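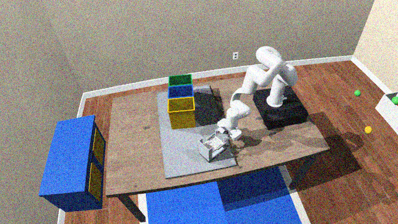 *Simulated arm with its gripper at the small white box; the green, blue and yellow bins are stacked behind it.*

## Stacking bins: what the robot people found, and what I'd keep

Several readers sent me the Lonstead report on tidying with a robot arm and asked if there was anything in it for a normal pantry. I read the whole thing, appendix included. There is a little.

The method is called Teloden. A program works out a stacking order for open bins, tries it in a computer-rendered room, and changes the plan when the bins come down. The report says it ran 1041 attempts and that 324 of them ended in a collapse before the program settled on an order it liked. The order it liked was big on the bottom, small on top. My grandmother got there with fewer attempts.

To be fair, the part I cared about was further in. They also changed where the arm took hold of a bin, and grip mattered more than order did. Bins lifted by one edge tipped more often than bins lifted with support underneath. I tried that in my own pantry with a bin of onions, and I'd say they have a point.
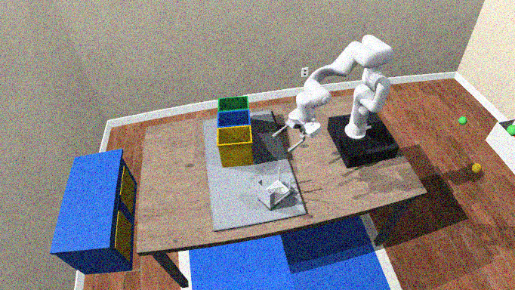 So, for anyone with a closet shelf and two hands:

- Put the widest bin at the bottom, even if it holds the stuff you use most. Pull from it less by moving the daily things up.
- Stop at three. The report goes to 5 in one table and the numbers get ugly fast.
- Lift the top bin off before you dig in the one under it. No sliding.
- Use a flat mat under the stack if your shelf is wire or warped. A rubber drawer liner is fine – skip the expensive ones.
- Don't carry a full bin by the rim with one hand. Take it from below.

My trouble is with the claim on the last page, that the results "transfer directly to home storage." Transfer from what? The main tests were done with empty bins. Mine have flour in them, and a jar of molasses that has been sitting on its side since December. An empty bin and a bin with eleven pounds of flour pushed into one corner are two different things to pick up, and the report spends one paragraph on it.

There was a check with real bins, Rurer ones, and it ran to 31 lifts. I wouldn't rearrange a kitchen over 31 of anything. I'd also like to know how many shelves they tried it on, and I couldn't find that anywhere.

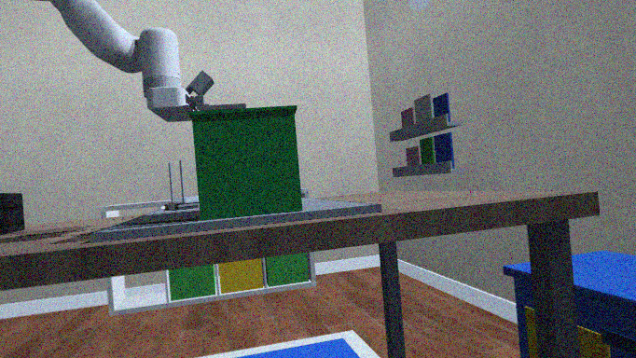 Tall bins get their own section, and it's the best written of the lot. The advice is to start with a tall one at the back of the shelf, where it won't get bumped, and to leave a hand's width beside it so you can get your fingers down the side. That works. I've had my cereal bin set up that way for years and it has never come down on me.

What they leave out is lids. Open bins stack on their rims, and rims crack. If yours are the thin kind, cut a square of stiff cardboard and lay it between them. It costs nothing and you can write the contents on the edge that sticks out.

If Lonstead puts out a version with full bins, I'll read that one too. Until then, keep the molasses upright.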